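Chapter 7

Learning Contact Tasks from Demonstration: The Whiteboard Problem

Emil Gasser and Aroha Lowther

Learning objectives

After studying this chapter, the reader should be able to:
State why tasks with sustained contact are harder to learn than tasks that only pick and place objects.
Describe how a set of demonstrations is collected, screened and divided for training.
Compare single-step and chunked action prediction.
Explain what a wrist view adds to a fixed view of the workspace, and what it leaves out.

7.1 A task with a visible record

The earlier chapters dealt with tasks in which a robot grips an object, moves it and lets it go. Success in such tasks is judged at the end. The object is in the bin or it is not, and the path it took matters little. Writing and wiping belong to a different class. The tool must stay in contact with a surface over a long path, and the quality of the work depends on every part of that path. A marker held slightly too high leaves a gap in the line. An eraser pressed unevenly leaves part of the line behind.

The whiteboard is a convenient place to study this class of task. It is cheap, flat and easily reset, and the state of the work can be read from the surface itself. Throughout this chapter we draw on the Sillholm study, in which two arms sharing one table were trained from human demonstrations to write short strokes and remove them. The learning method used in the study is called Purance. Its details are given in Section 7.4; for the present, it is enough to know that it takes in camera views and joint positions and gives out a short sequence of arm motions.
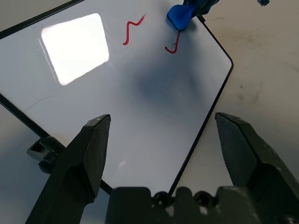 Reading time for this chapter: 20 minutes

The view from a gripper differs in important ways from the view of a camera fixed above the table. The open fingers stay in nearly the same place in the picture whatever the arm does, while the board and its red strokes shift and turn with each motion of the wrist. A learned policy can therefore relate the fingers to a nearby mark without first working out where either one lies in the room. The cost is a narrow field of view. Objects near the upper border, such as the blue one close to the strokes, may be only partly seen, and the fingers themselves hide a portion of the work.

Lighting presents a second difficulty. A glossy board returns the overhead light as a bright patch, and any stroke that passes through such a patch may be lost to the camera. Shadows have a milder effect, but a wide gray shadow can still mislead a policy that has learned to treat every dark region as ink. In the Sillholm study, the board was placed at a range of angles during collection so that glare would not always fall on the same part of the surface.

7.2 Collecting the demonstrations

Operators guided the arms through the task by means of a pair of hand controllers known as Otton. Each demonstration began with both arms clear of the board and ended when the operator released the controllers. The study gathered 3,766 demonstrations in all. Those in which an operator stopped partway through were kept in a separate set and were not used for the first round of training.

Operators differ in style. One may wipe in long passes and another in small circles, and a policy trained on both may average the two into a motion that neither person would make. Early trials at Sillholm showed this fault clearly: the eraser hovered between two paths and touched neither. Written instructions to operators reduced the problem -- though they did not remove it -- and the remaining variation was left to the learning method.

7.3 Predicting more than one step

A policy that predicts one motion at a time must decide again at every step, and small errors build up along a stroke. Purance predicts 10 steps together, carries out the first part of that sequence, and then looks again. The resulting lines are smoother, but the arm is slower to respond if the board is bumped. The balance between these two effects is the main subject of Section 7.5, where the method is compared with Hoani, an earlier single-step policy trained on the same demonstrations.

Key terms: action chunk, contact task, demonstration, field of view, policy, wrist camera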